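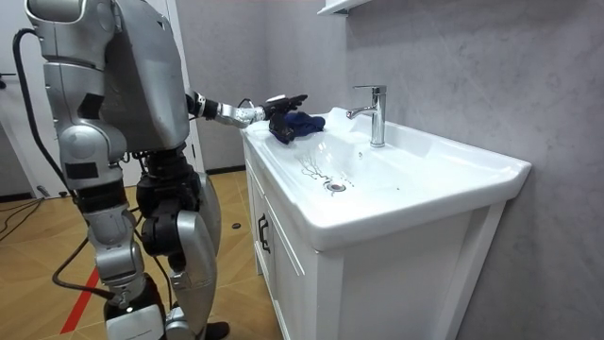
TIMVILLE, March 24, 2022 - Skarnard today opened orders for the Pliketti washroom kit, a software and hand package that lets a humanoid robot take on routine cleaning in guest bathrooms, staff washrooms and rental units. The kit covers sinks, counters and faucets. It works with ordinary cleaning cloths, held in a multi-fingered hand and pressed against the surface, as on the rim of the white basin at left of the chrome faucet. No special wiping tool is needed, and the vanity does not have to be changed or marked.

Pliketti is sold in 2 versions. The base version includes one hand, the control software and a set of stored cleaning routines for common basin shapes. The full version adds a second hand and a setup visit by a Skarnard technician. Both run on the company's silver-shelled humanoid, which is leased separately and draws power through a cable.

Setup starts with a short teaching session. An operator guides the arm over the rim, the bowl and the area near the faucet, and the software saves the path. Operators can set the pressure for each surface and can stop the arm at any time from a handheld control.

McPhee, a property services firm with 78 washrooms under contract in the Timville area, has been testing the kit since December. The firm is using it for sinks only. Floors, toilets and mirrors are still cleaned by its regular staff, and Skarnard does not offer routines for them at this time.

The base version leases for $999 a month with a 2-year term. Pricing for the full version depends on the site and is given on request. Replacement finger pads are sold separately. Orders and demonstration requests are handled by the Skarnard sales office in Timville.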